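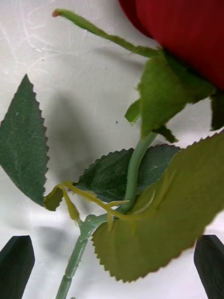 *Artificial rose, red, close up: part of the bloom and the green sepals.*

**Ticket:** Items missing after import into Oei
**Raised by:** Marta Kobzar, props store, Laltinport
**Picked up by:** Teodoro Lozano, Fimari support
**Opened:** September 16, 2021
**Status:** Solved, one small thing left open

### What Marta reported

Hello! We've moved our props list out of the old spreadsheet and into Oei, and I'm thrilled with it so far. The search alone is worth the move (I typed "goblet" and got every goblet, including the ones filed under Feasts). But the numbers don't match. The spreadsheet has 1,484 rows, not counting the headings, and Oei says it has 82 fewer items than that. There's no error message, only a green tick and "Import finished".

The missing ones seem to come from all over the store. I've lost a birdcage, most of the telephones, half the hats and a good part of Flowers & Greenery. Labels are printing on the Brurar as normal for anything that did go in.

### Log

**First look, TL.** Thanks Marta, lovely clear report. Asked for the original file and the export she'd uploaded. Both arrived within minutes.

Opened the export in a plain text editor. Headings fine. Commas inside descriptions are wrapped in quotes as they should be. Accents fine too, so I'm ruling out the text encoding, which was my first guess.

**Duplicate codes.** Oei won't accept two items with the same store code. Sorted by code and looked for repeats. None. Marta's coding is very tidy, I have to say.

**Time limit.** The importer gives up on a batch after 90 seconds, and an old version used to show the green tick anyway. Checked the server record: the whole file went through well inside that. In any case a timeout would cut off the end of the list, and hers has gaps all the way down.

**Split the file.** Saved it as 2 halves and ran each into a test store. Items missing from both. Good, so it's something in the rows themselves and it happens every time! Much easier to chase than a fault that comes and goes.

**Compared kept and lost.** Put the telephones side by side, as there were only a few. The two that survived have short descriptions. The lost ones all have a repair note typed beneath the description, in the same cell. "Bakelite, black" and then, on a new line, "cord replaced, dial sticks".

Marta, do you use Alt+Enter to start a new line inside a cell?

**Reply from MK.** Yes, all the time! Whoever had the store before me did it as well. It's how we keep the repair notes with the thing. Is that bad?

**TL.** Not bad at all, and the importer ought to cope. A line break inside quotes is perfectly legal. What's happening is that our "skip blank or broken lines" setting looks at the file before the quotes are read, sees a line without enough columns, and drops the item it belongs to. It's on by default. It shouldn't do this and it certainly shouldn't do it silently.

Turned the setting off in the test store and ran the full file again. All 1,484 in, repair notes intact, line breaks and all. Very pleased with that.

### Fix

1. Go to **Settings > Import** and untick **Skip blank or broken lines**.
2. Choose **Update existing items** so nothing is doubled up.
3. Upload the same export again.
4. Check the total on the front page against the spreadsheet.

**MK.** Done, and the totals match! The birdcage is back. The hats are back. I've just filtered Flowers & Greenery by "rose" and the full list came up with every note about loose stems and re-gluing. I could hug this software.

### Still open

Labels for items with a two-line description print with the second line running into the barcode on the Brurar. The scanner reads most of them, but not all. Until we have a proper fix, use the **Short name** template, which leaves the description off.

I've passed the importer fault to the developers with Marta's file attached (she's happy for them to use it). They're hoping to have it in the November update, along with a count of skipped lines on the finish screen.

**MK.** Short name labels scan fine. Starting on the swords tomorrow.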